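Proltden perforated basket, turquoise
Item no. 411

A plain plastic basket for the kitchen worktop, the larder or the shed shelf. The sides are perforated in a mesh pattern, so air gets to whatever is inside and crumbs and soil can be shaken out. It is made for us by Tomis and comes in turquoise only.

We use it mostly for vegetables. Whole heads of napa cabbage can go in with their wrapping on, and it can be lifted out again for cleaning without emptying a cupboard. The basket can be washed by hand in warm water at up to 40 degrees. Do not put it in the oven or on a hob.

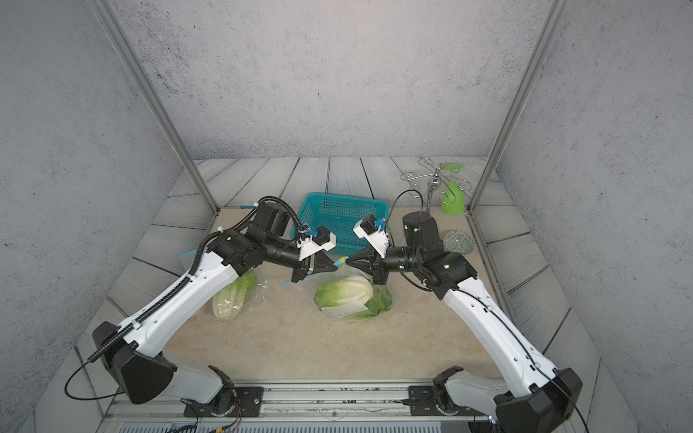
Turquoise basket at the back, with two wrapped napa cabbages and a lime-green wine glass on a wire stand.

The cabbages, glass and stand are not included.

Details
Material: plastic
Colour: turquoise
Weight: 200 g
Sold in: packs of 4
Care: hand wash, dry upright

Baskets in a pack are sent stacked one inside another. They can be tight when new – twist gently to part them and do not pull on the rim.

Orders are packed at our Stavunthorpe warehouse. Unused baskets can be returned there in the original wrapping. For a larger basket with a solid base, see the Mosquera range.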